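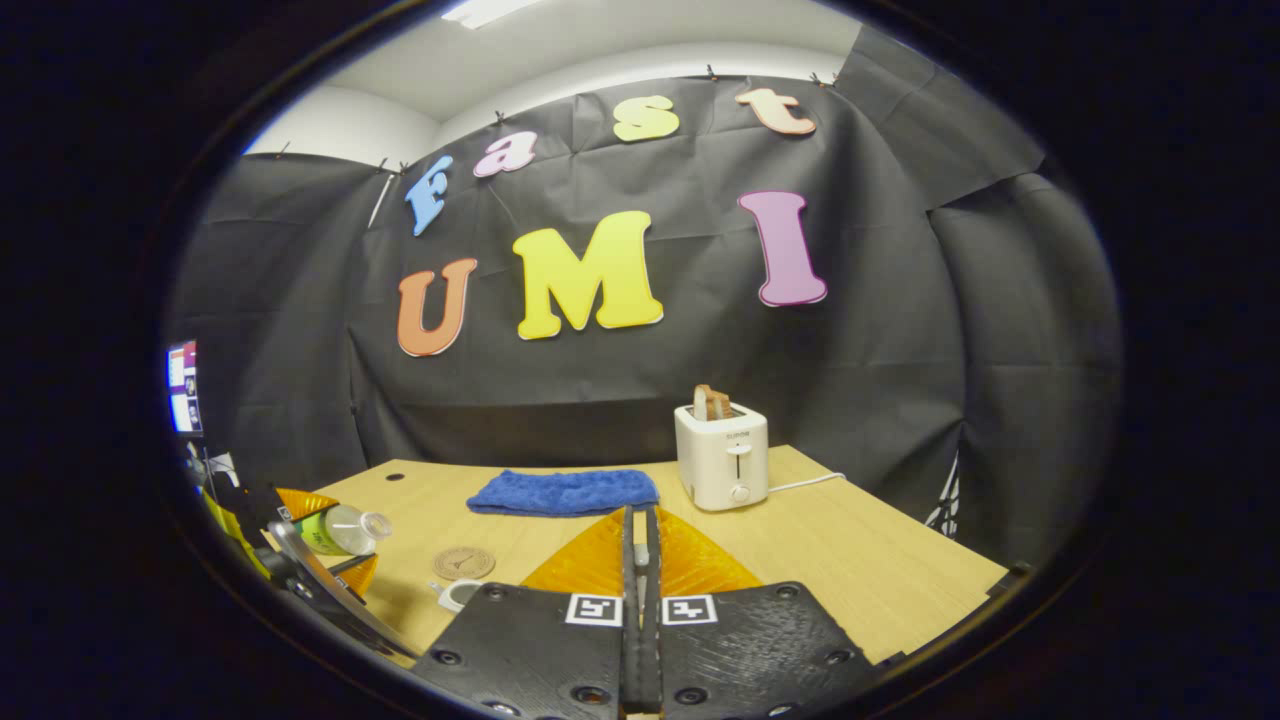 Town Hall Paperwork at Home: Tips for Keeping It Under Control

Wednesday, April 17, 2019
By the Stindard Household Desk
7 min read

Most homes get more mail from local government than people think. There is the property assessment, the water bill, the dog license, the permit for the deck, the notice about leaf pickup and the card telling you where to vote. Each one is small. The trouble starts when one goes missing and you have to ask for it again at the counter.

The tips below were put together with a town like Tollville in mind, where the assessor, the clerk and the building office share one floor and keep three separate sets of files. If you live in a bigger city or out in the county, the office names will be different but the paper is much the same.

Give it one drawer

Pick a drawer, a box or a shelf and put everything from the town, county or school district in it. Don't mix it with bank statements or warranties. A kitchen drawer works if it is deep enough for a full sheet lying flat. A box under the bed does not work, at least not in our house, where nothing that goes under the bed comes out before spring.

Inside the drawer, use plain folders. These are enough for most homes:

Property (assessment, deed copy, survey)
Taxes paid
Water, sewer and trash
Permits and inspections
Licenses and tags
Voting and meetings
School district

Write the labels in pencil. Offices get merged and renamed, and you will want to change them.

Open it at the counter, with a pen

Open town mail standing up, next to the drawer. Write the date you got it in the top right corner. Then look for a deadline and circle it. If there is no deadline, write "none" in the same spot so you don't have to read the whole letter again next month.

Envelopes can go, with one exception. If a notice says you have a certain number of days to respond from the mailing date, staple the envelope to the back. A postmark can settle an argument about when the days started.

Check the assessment card before you argue with it

An assessment notice gives you a total, but the total comes from a card or a screen in the assessor's office with the details of your house on it. Ask for a copy. In many places you can print it yourself from the assessor's web page.

Go through it with a tape measure and a cup of coffee. Look at:

– the lot size
– the number of bathrooms
– whether the basement is marked finished
– the year of any addition
– the garage, and whether it is listed as attached

Mistakes are more common than you might expect. Our own card had the lot at 3,835 square feet when the survey said something else, and it had carried that figure through two owners. It was fixed with a one-page form and a photocopy of the survey.

An error in the facts is usually handled by the office itself. A disagreement about value usually has to go to a board of review, and the board will have a filing date. Find out which kind of problem you have before you fill in anything.

Write short letters

When you write to a town office, put the property address and the parcel number on the first line. Say what you want in the second. Everything after that can be shorter than you think.

A letter that works looks like this:

"Re: 10 Plunetti Street, parcel number as shown on the enclosed notice. I am asking for a corrected water bill for the last quarter. The meter reading on the bill does not match the reading on the meter. A copy of the bill and a photo of the meter are enclosed. Please let me know in writing what you decide."

Leave out how you feel about the department. Keep a copy, and put it in the folder the same day.

Phone calls count too

Keep a cheap notebook in the drawer and use it for calls. One line per call will do: the date, the office, the job title of the person you talked to, what they told you. If they promise something, read it back to them before you hang up.

If you get a different answer the second time you call, ask which rule or section of the code it comes from. Most clerks will look it up for you, and some are glad to. Write down the section number.

Ask about the permit first

People put off asking about permits until the lumber is already in the driveway. Call before you buy. Fences, sheds, water heaters, decks and new outlets are treated differently from one town to the next, and sometimes from one street to the next if there is a historic district.

Things to ask the building office:

Do I need a permit for this at all?
Can I pull it myself, or does the contractor have to?
What drawings do you want to see?
Which inspections are there, and who calls for them?
When does the permit run out?

Get the final inspection signed off and keep that paper for as long as you own the house. An open permit can hold up a sale years later. A job like the Shojaei type of wall bracket shelf, or a coat of paint, is usually nothing the town cares about, but a load-bearing wall always is.

Put the public calendar on the fridge

Councils, school boards and zoning boards post their meeting dates, often for the whole year. Print the list in December when the new one comes out and hang it next to the trash schedule. Highlight the budget hearing. It tends to be thinly attended and it is where the trash fee and the library hours get decided.

Agendas come out a few days ahead. Skim for your street name and the names of the streets on either side. If a neighbor has asked for a variance you should get a letter, but letters go astray.

If you plan to speak, time yourself at the kitchen table. Many boards give each speaker only a few minutes, and reading from a page takes longer than it does in your head. Bring copies for the members and one extra for the clerk.

Asking for records

You can ask to see most things a town has on paper, from old permits to road contracts. Each state has its own records law, and the town will usually have a form. Be narrow. "All records about drainage" will get you a long wait and maybe a bill. "Drainage complaints for Plunetti Street, last two years" will get you an envelope.

Ask what copies cost before you order them. It may be free to come in and look, and you can take pictures of the pages with your phone if the office allows it.

What to keep and what to toss

Keep for good, or for as long as you own the place: deed, survey, permits with sign-offs, any letter granting a variance, and any letter in which the town agrees it made a mistake.

Keep for 10 years: property tax receipts and assessment notices. That is longer than you are likely to need, but they are thin.

Keep until the next one comes: dog license, parking sticker receipt, sample ballot, leaf pickup notice.

Water bills we keep for two years and then shred. If you have ever had a leak dispute, hold on to that year's bills with the letters.

Scans are fine as a backup. Name the files with the year first, then the office, then the subject, and they will sort themselves. Don't throw out anything with a raised seal or an original signature.

A yearly clean-out

Do the drawer once a year, when the new tax bill arrives. Put on the radio and go folder by folder. Check that your mailing address is right with the assessor and with the voter registration office, which often don't share updates. Look at the expiration dates on licenses and open permits and copy them onto the kitchen calendar.

If someone else in the house might need to deal with any of this, tape a sheet inside the front of the drawer with the parcel number, the water account number and the phone number for the clerk.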